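How to Make a Waterfall Card Without Losing Your Temper

I have made 37 waterfall cards since February and thrown away a good many of them, so consider me qualified. You pull a tab at the bottom, a stack of little panels flips over one after another, and the recipient does it again six times before reading what you wrote. Chidubem Ajayi taught me the version below at the Lilwood craft evening. The mistakes are my own contribution.

What you need

One A4 sheet of card for the base
A strip of thinner card, 5 cm wide and 28 cm long
Four squares of card, 5 cm each
A second strip, 2 cm by 12 cm, for the belly band
Two brads, strong double-sided tape, a ruler and a scoring tool

An empty biro does perfectly well as a scoring tool. I own a proper one, bought in a moment of optimism, and it lives wherever the good scissors live.

Scoring the strip

Lay the long strip upright and score straight across it at 5 cm from the top. Score again at 7 cm, 9 cm and 11 cm. Fold every line backwards, away from you, and crease each one firmly. Open the strip out again. It should have four folds at the top and a long plain tail.

Now check your measurements. If the gaps between the last three lines aren't all the same, the panels will sit unevenly and you'll notice it every time you look at the card, even if your auntie doesn't.

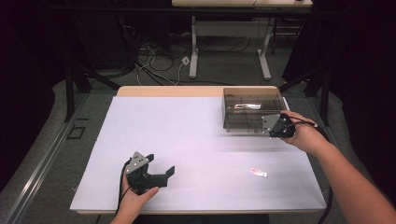
Attaching the squares

Decorate the squares first. Stamping on them once they're layered is possible in the way that cutting your own fringe is possible.

Stick the first square over the top section, above the first fold. Put a thin line of tape along the top edge of each of the other three, then fix them to the narrow sections, working down, with the top edge just under the fold. The last one goes immediately below the fourth fold. Each square overlaps the next like roof tiles. Tape on the top edge only, please. I once taped all four sides and made a very thick bookmark.

Fitting the belly band

Fold the A4 sheet in half to make your card. Lay the belly band across the front, a little below the middle, and fasten each end with a brad through the front layer only. Leave it slack enough for the strip to slide.

Fold the long tail back behind the squares at the first score line and tuck it down behind the band. Turn the strip over and tape the narrow section under the last square to the band. Keep tape well away from the tail.

Pull the tail gently. If nothing moves, the band is too tight or some stray tape has caught the strip. Trim the tail until a couple of centimetres show, then add a bit of ribbon to pull.

Posting it

Temitope Ekpo asked whether these survive the post. Mine do, in a padded envelope, with the brads covered by a scrap of card.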